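My day book, the winter job

When I came to the warehouse in Iltwood two years ago, I learned picking from an older woman who has since left. She taught me to read the shelf with my hand before my eyes. You feel the edge of the box, you know how full it is, you take it. I was proud when I could do an hour without looking at the list twice. I think of her often now, when my work is changing again.

The company from Herley is putting in the new picking line, and five of us were moved from the aisles to the teaching tables. We pick the same goods as before, but with the gripper in the hand, so that the machine can learn from how we do it. My pay is the same. My back is better. My wrist is worse.
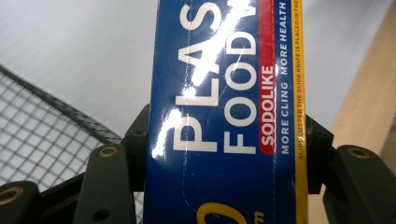
Iltwood, 2020-11-30

Food wrap again today. I have the words MORE CLING MORE HEALTH in my head like a song, and I still don't understand what the health is. The carton is harder than you would think. The coating is shiny and the green fingers must come on both long sides evenly, or it turns. If I squeeze as I would squeeze with my own hand, it is too much. So I must learn to be slow, after two years when everyone told me to be fast.

The target is 656 good picks for a shift. In the aisles it was 2,000, so it sounds like a holiday, but I am more tired in the evening. It is a tiredness of the eyes. In October I complained about this and the shift lead gave us one more short break, which I was thankful for.

At lunch the people from the aisles asked me again how many of them will stay when the line is running. I don't know. They look at me as if I know and will not tell – and I understand them. Last year I sat on their side of the table. The paper on the wall says that there will be new places at the Jidau site, for checking and repair. Jidau is two buses from here.

I have put my name on the list for the repair course. Tomorrow bottles. I must remember to bring the cream for my wrist, and to ask if my shoes have come.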